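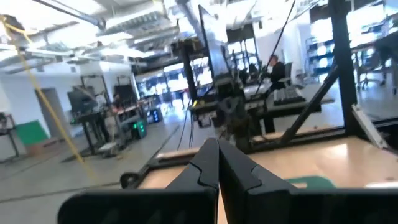
Pascual Benítez asked in January whether the finger offset could go in the config file so that people would stop editing the driver. It is in the config file now. The old constant in the driver is ignored, and you can delete it from your copy.

Nutwood

Nutwood is the software and notes for the two-arm table at the Bridora shared workshop. The job is picking soft things out of a bin and putting them on the table, one at a time. The repository holds the arm driver, the gripper settings, the recorder, and a small set of recorded runs.

Last edited Jul 2, 2025.

What is in the repository

driver/ talks to both arms
grip/ finger offset, opening, and force limit
record/ saves joint positions, gripper state, and camera video
runs/ index files only; the video is on the workshop drive
notes/ wiring, spare parts, and things that broke

Starting up

Clear the table before you power the arms. Turn on the left arm, wait for it to finish its self-check, then turn on the right. If you power both at once the driver sometimes swaps them, and the left joystick ends up moving the right arm. There is a check for this in driver/startup, but it only prints a warning.

The control server listens on port 2122. If it says the port is in use, the last person left a session open. Find it and close it. Do not change the port, the recorder has it written in.

Run grip/zero next. Both grippers open, close until the fingers touch, and open again. The offset is saved to config/grip under the name of the arm. Do this after every finger change and any time a gripper has taken a knock. Fingers that meet unevenly will still zero without an error, so look at the seam yourself while they are closed.

Gripper settings

max_opening is 80 mm. The Vurkia board will accept a larger value, and the left gripper will then stall against its own stop.

force_limit is in the board's own units. The shipped value is fine for cloth. For anything stiff, lower it.

close_speed can stay where it is.

Setting up the bin

Put the bin near the middle of the table, where both arms can reach it without stretching. The start position is not marked, and the runs are better for it: small differences from one reset to the next are wanted. Keep the long side of the bin facing you. Heap the contents and don't fold anything.
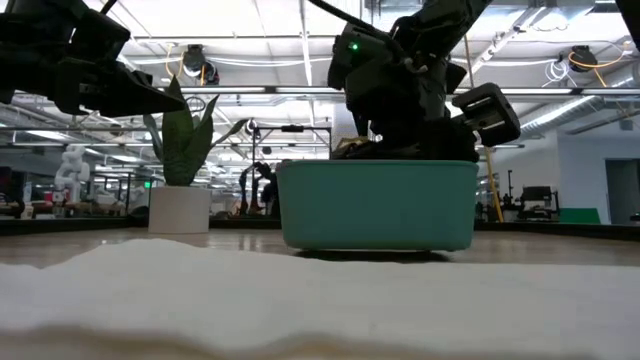 Approach from above and keep the wrist close to vertical until the fingers are past the rim. Coming in at a slant catches the rim and drags the bin along. Close the gripper, wait a moment, then lift straight up. If two pieces come up together, put both back and try again within the same run. Those retries are kept in the data and tagged "double".

A run stops by itself after 40 seconds. You can end one sooner with the foot switch.

The recorded runs

There are 601 runs in the index. All were driven by hand, with no policy in the loop. Each line gives the run name, the arm used, the operator's initials, and a result of "ok", "double", "drop" or "abort". The results were typed in by whoever was driving, and the early ones are less careful than the rest. Treat "abort" with some suspicion: a few people used it for any run they didn't like.

The Nzioka branch has a second index with trimmed start and end times. It has not been merged and covers only the right arm.

Known problems

Dark cloth in the bin is hard for the depth filter. Use the color video for it.

The wrist camera clock drifts against the joint log on long sessions. Restart the recorder between batches.

driver/park moves the arms in a fixed order and does not know where the bin is. Take the bin off the table before you run it.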